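Bring back the paper bus timetable

22nd December

Ryota Sakamoto

Went to Gresstead last week to see my aunt. Stood at the stop by the library for the 72. No timetable. Just a square code on a sticker, half peeled, and a phone on four percent.

That's my whole argument, really, but the editor wants more words.

They took the paper ones down in July. All of them, every stop between Himley and Gresstead. The reason given was cost. Printing, lamination, a man with a ladder. Fine. I looked up what it cost and the figure in the council papers was 1,816 for the year. For the whole route! We spent more than 2,000 on the Christmas lights outside the car park, and I like the lights, but you can't catch one to the hospital.

"Everyone has a phone." No. My aunt has a phone. It lives in a drawer. Her neighbor has one and can't read the screen in sunlight. Kids under ten mostly don't. And people who do have one still run out of battery, or data, or patience with an app that wants your location and your email before it'll tell you when the bus comes.
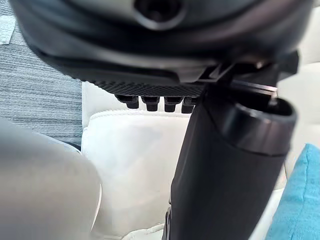

Himley Community College, Student Newsletter Club

Also a printed timetable tells you things you didn't ask. You look for the 5:40 and notice there's a later one. You see the bus goes out past Corkiritz farm and think, huh, might go there sometime. The app answers one question and shuts up. Nobody ever got curious from an app.

And yes they go out of date. So does the app. Twice this month it showed me a bus that never came, and teh little dot just sat there on Ikeda Street, glowing.

Somebody will say almost 300 people a day use the live map. Good for them. Keep the map. I use it too, when it works. I'm asking for one sheet of paper behind some plastic. Big print. Both directions. Holiday hours at the bottom, so you dont stand in the cold on a day when nothing's running.

Comments to the usual address before the break. If you're on the transport forum, ask them about it, I'll be at the next one. Coming by bus, so possibly late.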